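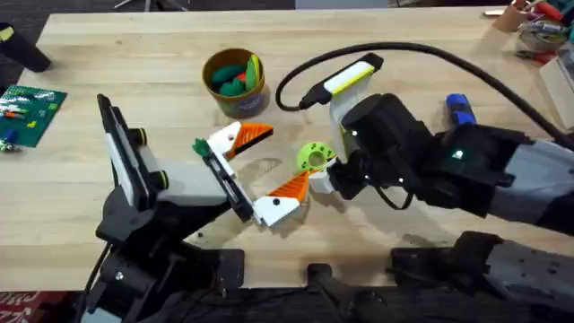
Two-arm teaching, Sunday session

Both arms in, the green ring on the right gripper and the white and orange jaws on the left. Clay cup stayed on the table all day. So did the Lego-type board, we like it messy.

What we're up to

Quick page, will tidy later. Jutus is our small go at teaching a pair of arms to put printed parts together. No code for the moves — one of us drives both arms by remote, the computer records the lot, and the arms learn from the recordings. Target is 2,000 goes by the end of November. Long way off.

Driving this time: Anatole Lecomte, first 3 hours, then Jarmo Kallio after lunch. Jarmo is slower but his runs are cleaner, far fewer wobbles at the join. Anatole says the left stick is sticky. It is a bit.

Notes for whoever drives next

Bring the ring in from the right, slowly. Stop before the parts touch, then creep.

Left arm holds, right arm moves. Don't swop halfway, it makes a mess of the recording.

Fluffed it? Bin the run and start agian. Keep the ones where you missed and then fixed it, we want those.

Change drivers every 2 hours at most. Hands go.

Still to come: the Prestex parts, when they're printed — 4 sets, all fiddlier than these. More pictures then.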